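Deltby Plush Cleaning Cloths: One Winter With a Fluffy Blue Stack
By Fatos Stojanovska
January 2021

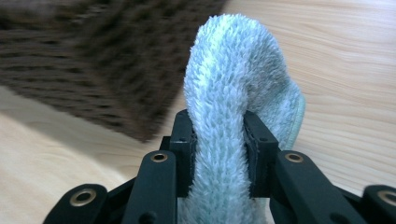

Fatos, do these leave fuzz on everything, asked Moltlow in the comments under my old sponge review, because the last plush ones I bought shed like a cat in spring. I have been meaning to answer that for weeks, and the answer grew into a whole review, so make yourself a cup of tea.

The first wash does give off a fair bit of lint. I ran mine alone on warm with no softener, and the filter in my dryer had a soft little mat of pale fuzz in it when I was done. After the second wash there was hardly any, and I haven't picked a tuft off the counter in ages. If you skip that first wash (I did, with one of them, out of pure impatience) you will be wiping fluff off your bathroom mirror with your sleeve.

I bought the pack back in September, when my old Zikeck waffle cloths had finally gone thin in the middle. It was $9 for a pack of 10, and I paid $3 for shipping, which stung a little. The Zikecks cost more but I had them for years and I was fond of them, so the Deltbys had something to live up to.

For dusting they are a joy. The plush pile gets into the grooves of my grandmother's picture frames and around the spindles of the stairs, and I use them dry for all of that. Shelves, lampshades, the top of the refrigerator when I remember it exists – all good. They are also lovely for drying glasses, as long as you keep one just for that and don't let it wander off to the stove.

Wet work is more of a mixed bag. They hold a great deal of water and they hang on to it, so a spill is gone in one pass, but then you are standing there wringing and wringing. Hung over my faucet overnight, one was still damp at breakfast. The waffle weave always dried by bedtime. And please don't use them on anything crumbly! Toast crumbs go down into the pile and stay there until you take the thing outside and shake it.

Streaks on windows: yes, some. For glass I still reach for the flat Mollah cloth, which has no pile at all and does that one job beautifully.

As for wear, the edges on mine are holding up and the color hasn't faded much. One has gone a bit matted after I dried it on high with the bath towels. Low heat, or a clothesline if you have the weather for it.

Would I buy them again? For dusting and dishes, yes, and I have already put a pack in my sister's housewarming basket. For counters I'm going back to waffle.

Last updated: two new questions answered in the comments
Contact | Copyright Fatos Stojanovska | Back to top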